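Minutes, Ostus shared workshop, arm build group
December meeting, evening session, started after the lathe class finished

**1. Last minutes**

Accepted, with one correction. The spare belts are from Murkar and not from Moen. The invoice was filed in the wrong folder and is now moved.

**2. Money**

The group spent 44 dollars since the last meeting, all of it on cable chain and hose clamps. The balance after this is 1462 dollars. It was agreed that we do not buy a second gripper before spring.

**3. Pouring program (Stedo)**

The pouring program has now its own branch and is called Stedo, version 2. The members who worked on it reported that the pick-up part is stable, and that most of the remaining work is in the tilt. At present the tilt angle is written directly into the code. Several members would like it to be a setting, so that other people can change it without asking. 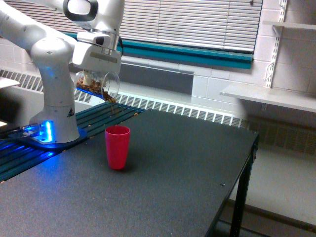 The discussion about spilling took the longest time. The present test is to pour from the glass jar into the red plastic cup, and some of the brown bits land on the table. One opinion was that the wrist turns too fast at the beginning of the pour. Another opinion was that the jar should come lower and closer to the cup before it tilts. We decided to try the lower position first and leave the speed as it is, so we change only one thing. Test run 37 will be the first with the new position. Please write the result in the log also when it is bad.

**4. Table**

A request was made to put a shallow tray under the cup during tests. Agreed. The tray must not touch the rail where the arm is mounted. Whoever runs the last test sweeps the table and the floor.

**5. Storage**

Moen parts boxes go on the lower shelf, with the label to the front. Glass jars are not to be kept on the upper shelf.

**6. Other matters**

The question of opening the workshop to visitors while the arm is moving was raised again. No decision. It goes to the next agenda together with the draft of safety rules, which is still missing the part about the stop button.

Meeting closed at 9:20 pm.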